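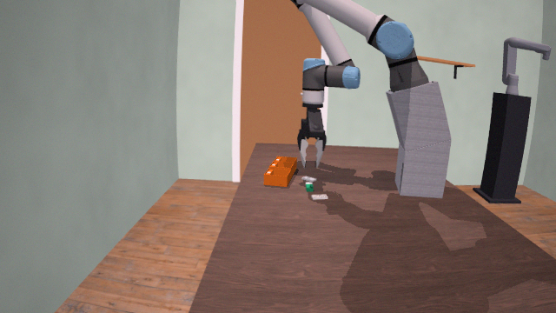

The practice bench in Ratitik, with the orange box and the small parts set out to the left of the two-finger gripper.

Ratitik has had a lot of kind words written about it and I wanted to dislike it a bit less than I do. It is a simulator for people who are choosing a gripper and don't want to buy three of them to find out. You pick an arm, bolt on a hand from the library, drop some objects on a table and drive it about. Drellent, who make it, also sell grippers, so keep that in your head while you read their comparison charts.

I used it over most of January for a fairly dull job. We sort small flat parts into trays at Pasdale, and the question was whether a two-finger gripper would manage or whether we should go straight to suction. Flat things on a flat surface are the worst thing you can ask a pair of fingers to pick up. Any demo can lift a cube.

First, what you get. The basic licence has one arm, one room and 12 grippers, of which I would call four properly modelled. The others open and close but share the same fingertip contact settings, which I only found by opening the files. The room is a strange mixture of workshop and somebody's flat, with plank floor and pale green walls, and you can't swap it without the larger licence. I didn't mind the room. I did mind that the lighting is fixed, given that anyone testing cameras will want to know what happens when the arm throws a shadow over the part.

The shadows do look good, I'll grant them that. The arm puts a great dark shape over half the table and you start thinking about your vision system straight away. Whether a real camera would cope with it in the same way is another matter, and I wouldn't sign anything off on the strength of a render.

Setting up took a morning. The manual says ten minutes. Most of that went on the controller settings, where the speed limit is in one menu and the force limit is in another, and changing the gripper quietly resets both. I lost a whole batch of runs to that before I noticed.

Then the picking. I set a target of 500 attempts per gripper, half on chunky blocks and half on flat tiles of the domino sort. With the blocks, everything worked, as it always does. The Horobets two-finger hand hardly missed, and the cheaper one wasn't far behind. 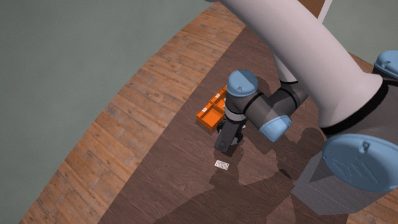 The tiles were where I stopped trusting it. On default settings the Horobets hand picked up 300 of its share and more without a fuss, coming straight down and pinching a thin edge as if it were the handle of a mug. I have used that hand on a real bench. It does not do that. The tips skate, the tile spins, and you end up pushing it along until it meets the tray wall and you can get some purchase.

So I went into the contact settings and turned the friction down to something I'd believe. The same hand, same tiles, same approach, and it managed 41. That is a huge drop for one slider, and the slider is three menus deep with no note to say what the default is based on. I wrote to support and got a polite answer telling me that the values were "tuned for a good first experience". Quite.

Océane Sandhu, who runs the bench here and has more patience than I have, thought I was being unfair. Her view is that every simulator flatters the hardware and you are meant to adjust it against your own parts before believing a word. She's right about that. I'd still like the box to say so, because the people this is sold to are the ones who haven't got a bench yet.

What I did find useful was the reach and clearance side. You can see early on whether the wrist is going to get in the way of the tray, and how fat the joints are when the arm folds back on itself. On paper our layout was fine. In Ratitik the wrist kept crowding the far compartment, and we moved the tray before cutting any metal for the real fixture. That alone probably paid for the basic licence.

Camera placement is adequate. You can put a view nearly anywhere, but there's no lens distortion and no noise unless you pay more, so the pictures are cleaner than anything you will get off a real sensor.

Would I buy it again? The basic licence, yes, for checking layouts. The larger one, no, not until the contact defaults are written down somewhere. We've ordered a suction cup for the tiles and the Horobets hand is staying on for the blocks.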